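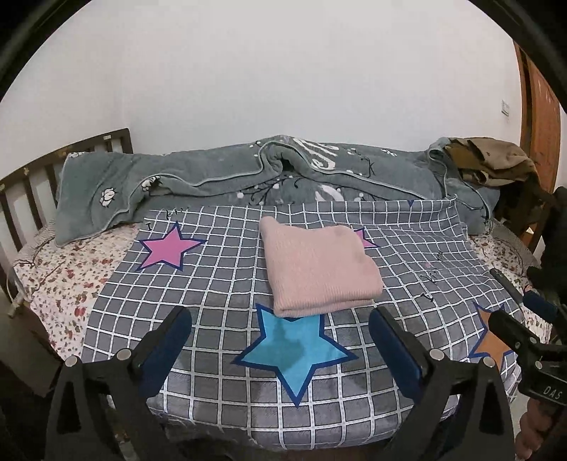 *A folded garment in pink ribbed knit.*

**Ribbing** is a family of knitted fabrics in which columns of knit stitches alternate with columns of purl stitches, making raised vertical ridges with sunken channels between them. It is one of the stretchiest structures that can be made from plain yarn with no elastic in it, and one of the most useful. Cuffs, collars, waistbands, sock tops, hats and whole sweaters depend on it, and it is usually among the first patterns a new knitter learns after plain stockinette.

## Structure

Every knitted stitch has two faces. Seen from one side it is a smooth little V, called a knit stitch; seen from the other it is a bump, called a purl. A fabric made only of knits on one side (stockinette) has all its tension pulling the same way, so its side edges roll toward the back. Ribbing breaks up that pull. Neighboring columns curl in opposite directions, the purl columns sink behind the knit columns, and the whole cloth draws in like a tiny accordion — a lovely bit of mechanics for something made with two sticks and a string!

At rest, much of the fabric's width is hidden in the folds. Pull it sideways and the purl columns slide into view; let go and they tuck themselves back in. Balanced ribs also lie flat at the edges, and they look the same from both sides, so scarves love them.

## Common types

Ribs are named by counting knit columns first and purl columns second.

- **1×1 rib** alternates single columns. It is fine, tidy and often used for collars and underwear.
- **2×2 rib** has deeper channels and a strong grip. Many knitters find it the springiest of the simple ribs, and it is a favorite for hats and mittens.
- **Wide and uneven ribs**, such as 3×1 or 5×2, look more like stripes of relief. They drape well but pull in less.
- **Fisherman's rib and brioche** are made by working into the stitch below or by using tucked loops. Both are thick, lofty and wonderfully squashy, and both eat yarn at a shocking rate.
- **Twisted rib** is worked through the back of the loop, which tightens each knit column into a crisp cord.

## Making ribbing

By hand, the knitter moves the yarn to the front before each purl and to the back before each knit. Forgetting to do so leaves an accidental extra loop on the needle, a mistake nearly everyone makes at least once. Ribbed borders are commonly worked on needles a size or two smaller than those used for the body of a garment, and they need a stretchy cast-on. A tight one can ruin a beautiful sock at the very first row.

Machines make ribs with two beds of needles set at an angle or, on circular machines, with a dial and a cylinder. One set forms the knit columns and the other the purls. Before powered machinery, the key step was an attachment for the stocking frame patented in England in the 1750s, generally credited to Jedediah Strutt. It added a second set of needles, and the stockings made with it became known as Derby ribs.

Small mills still run older equipment with real affection. The Lanlow mill at Trelbridge keeps a working circular rib machine with 968 needles, and its knitting instructor, Yao-tsung Mok, gives a demonstration every Thursday. Mok's teaching notes, published as *The Elastic Column*, catalog 113 rib patterns by the way they recover after stretching, and they are a joy to browse even for people who have never held a needle.

## Fiber and feel

The stitch does much of the work, but yarn matters too. Wool has a natural crimp and springs back happily. Cotton is cool and soft but tends to relax with wear, so cotton ribs are often blended with a little elastane. Acrylic holds its shape fairly well until it meets too much heat, at which point it can go permanently limp. Silk and linen ribs look elegant and grip very little.

## Care

Heavy ribbed sweaters keep their shape best when folded, as hanging lets the weight of the cloth pull the columns long and thin. After washing, the garment is usually laid flat and the ribs nudged together by hand. Knitters who block their work (dampen it and dry it to size) generally avoid pinning ribbing wide, unless they want a looser, more open look. A cuff that has gone slack will often perk up after a soak in cool water.

## See also

- Brioche knitting
- Cable knitting, which often uses ribs as a background
- Garter stitch
- Stocking frame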